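Siriporn Limsakul
@siripornbuilds

OK, we finally have a budget for grippers and I am way too excited about it. Long thread on how we're planning the spend, in case it helps another tiny team that's staring at the same spreadsheet. 1/

The job: a hand-held gripper people can use to pick up everyday household stuff, plus matching jaws on an arm later in the year. So the first purchase is hand tools. The arm money stays locked until March. 2/

Total for round one is 2,999. That has to cover grippers, spare pads, spare pivots, a hard case, and shipping. I had it all going to grippers in my first draft (oops). Orysia Vakulenko took one look and moved 500 of it into a line called "things that wear out." She was right! 3/

We got quotes from Darnel and Iltov. Darnel is cheaper per unit, but the pads are glued on, so when a pad goes you're buying the whole jaw. Iltov costs more up front and the pads swap with two screws. Over a year I think Iltov wins, and I've redone the math enough times to be annoying about it. 4/

Pads are 29 a pair, by the way. Sounds like nothing. Then you multiply by every unit and every few weeks of hard use and it's suddenly a real line on the sheet. Please put pads in your budget!! 5/

My favorite part of planning is the object list. Before you pay for grip width or grip force, write down what you want to hold. Ours has soap pumps, mugs, snack bags, thermoses, fruit, a TV remote. Anything too wide for the jaws gets crossed off, or else you pay for the bigger jaws. 6/ 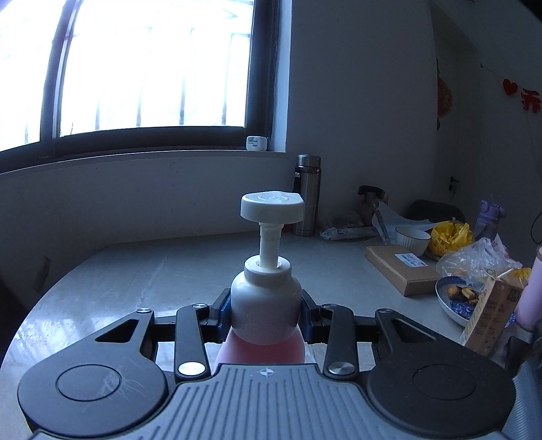 Foam soap pump between the blue pads. Bottles like these are high on our list.

I love pump bottles for this. You've got a body, a collar and a big round head, so there are three different places to grab, and they get lighter as you use them up. Cheap to replace too, which matters when the test objects come out of the same pot of money. 7/

Things I'd ask a seller before ordering, learned from a lot of email:
How long do spare pads take to arrive?
Can I buy the finger links on their own?
Do the pivot screws come in a normal size?
What does the warranty say about drops? (people drop things!) 8/

Shipping was the surprise. Gajdoš quoted us about 357 to get a case of parts over here, and that was before duties. If you're ordering from far away, get the shipping number in writing first and THEN fall in love with the hardware. 9/

We did look at leasing through Gellumberg. Nice people, very clear contract, and for a full arm I'd consider it. For hand tools the monthly fee catches up with the purchase price so fast that buying made more sense for us. 10/

Also budget for a dull one: storage. A case with foam cutouts, labels, a shelf. Last time we kept spares in a shoebox and I bought the same screws twice. 11/

Where we are now: Iltov order drafted, pads line protected, Orysia checking the warranty wording one more time before I hit send. If you've run Iltov pads for a few months, I'd love to hear how long yours lasted. Replies open! 12/12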